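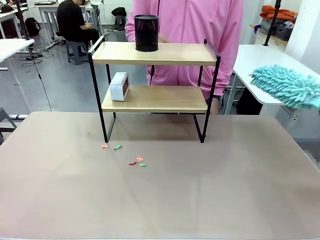

Desk shelves collect dust on more surfaces than a bare desk does. A two-tier unit has two boards, each with a top face and an underside, plus the rails, the legs and the strip of desk underneath. The order of work on these pages is top to bottom throughout. On the unit shown, the black mesh container stands on the upper board and the small white device sits at the left end of the lower one, so the container is dealt with first and the device second. The coloured scraps on the desk in front of the legs are left until both boards are done. Anything knocked down from above lands in the same area and is picked up in one go.

Desk Care Gallery: Two-Tier Shelves

Teshome House has 107 desks over two floors. Of these, 38 carry a two-tier shelf. The method below was drawn up by Digby Baxter for Nositz office services and revised in April after comments from Tatu Muli, who looks after the upper floor. It covers wood-board shelves on thin metal frames. Glass shelves and the tall Kullska cabinets by the lift have their own pages.

Order of work

Start with the upper board. Lift off any container, dust the board from back to front, wipe the base of the container and put it back. Mesh containers hold dust inside the holes as well as on the rim. A dry duster takes off the outer layer. For the inside, take the pens out, turn the container over above the bin and tap the base. Do not rinse it with the pens' ink still on the bottom; blot that with paper first.

Small loose items on the boards are moved to one end, the clear part is dusted, and the items are moved back. Clips go into the container if the desk user has agreed to it. Otherwise they stay on the board they were found on.

The side rails come next. Run the duster along the top of each rail and then down each upright. Joints between rod and board hold fluff in the corner and usually need a second pass. A soft, dry paintbrush, 3 cm wide or less, reaches the joint if the duster does not.

The lower board follows. It is partly covered by the upper one and the gap is low, so the duster goes in from the side with the handle held level. Clocks and other small devices are lifted with one hand and not pushed along the board. Grit under a plastic foot will mark the wood. A clock is dusted on the casing first and the display last, using light pressure. Leads are left plugged in, and any lead that crosses the board is lifted over the duster.

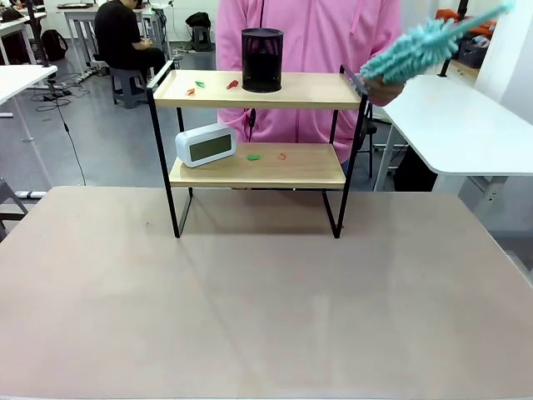

Chenille duster raised beside the upper board, with clips on both levels.

Dusters

The standard issue for this work is a chenille microfibre head on a handle. The fingers bend round thin rods and pick up fine dust without spray. Zuserden heads are kept in the store cupboard on each floor; they fit the long and short handles alike. Shake the head out over a lined bin between desks, never over the next desk.

A head is due for washing when the fingers clump together or when it starts to leave grey lines on pale boards. Wash at a low temperature with a small amount of liquid soap. Leave out fabric softener, as it coats the fibres and they stop holding dust. Dry flat, away from radiators. A damp head must not be used on untreated wood. It raises the grain, and the raised grain then catches more dust than before.

Feather dusters have been withdrawn. They move dust from the upper board to the lower one and leave it there.

Wiping the boards

Dry dusting is enough in most weeks. Where a board has a ring or a sticky patch, use a cloth wrung out until it no longer drips, wipe along the grain, and dry straight away with a second cloth. Spray goes on the cloth and never directly on the board. Overspray runs down to the metal frame and dries as spots, and these show up badly on black.

Oil and wax are not applied under this schedule. If a board looks dry or feels rough, note the desk number and pass it to Baxter.

Metal frames

Black frames are dusted dry. Finger marks near the top of the rails come off with the same wrung-out cloth. Check that each foot sits flat on the desk after cleaning. A unit that rocks should be turned round once. If it still rocks, the desk may be out of level and the fault is logged against the desk.

Chips in the coating are logged but not touched up. The touch-up paint held in the store is for the Kullska cabinets and is a different shade.

Scraps and small waste

Paper scraps are picked up by hand. Sweeping them off with the duster drops them on the floor, where they have to be picked up anyway, and a crumpled piece can lodge among the fingers of the head. Pieces with writing on them are not thrown away. They go in the tray at the end of the bank of desks for the user to sort.

Look underneath the lower board as well. The open gap between the legs is deep enough to hide small pieces, mostly towards the back. Reach in from the front with the flat of the hand. The shelf is not lifted with items still on it.

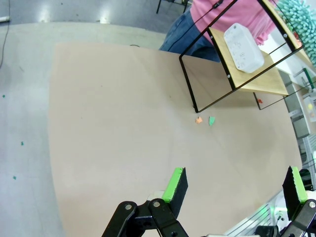
How often should a two-tier desk shelf be dusted?
Once a week is enough for most desks, with the underside of each board done once a month. Desks next to a window that is kept open, or close to the printers, need the full routine twice a week.

Time and records

Allow 3 minutes for a shelf with a container and one device on it. Shelves holding files, plants or framed photographs take longer, and the extra time is entered on the sheet under "other". Desk users who prefer to clean their own shelf can put the blue card on the upper board. Those desks are skipped and marked B.

Items found on the floor near a shelf are placed on the desk, not back on a board, so that the user notices them. Broken clips and dried-out pens are also left for the user.

Changes made in April

The frame is now dusted before the lower board. The earlier version had it last, and fluff from the joints kept falling on boards that had already been finished. Muli also asked for the paintbrush to be added, and one is now kept with each short handle. The instruction on lifting clocks is unchanged.

Replacement heads, cloths and brushes are signed out from the store cupboard on the floor where they will be used. Used heads go in the grey sack on the inside of the cupboard door.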